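Meston releases Wallby 2 for suturing research

September 18, 2021

Meston has released version 2 of Wallby, its planning and control software for two-arm surgical robots. The update is aimed at labs working on suturing.

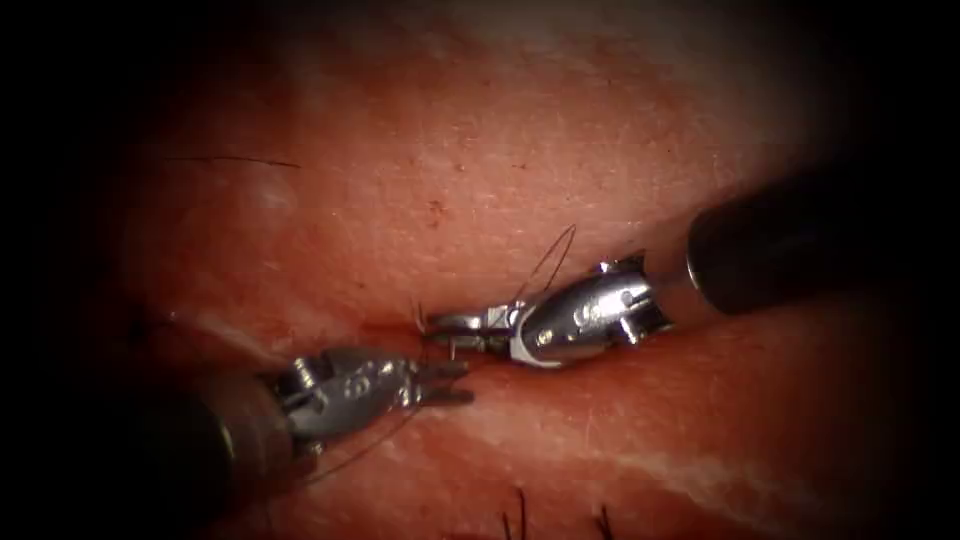
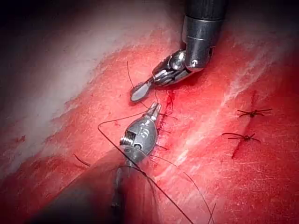 Two instruments and dark suture thread at the tissue.

The new planner handles both arms together and checks each path for collisions before either one moves. It can replan up to 48 times a second - the old release planned one arm at a time. Support for the Raton simulator is due in November.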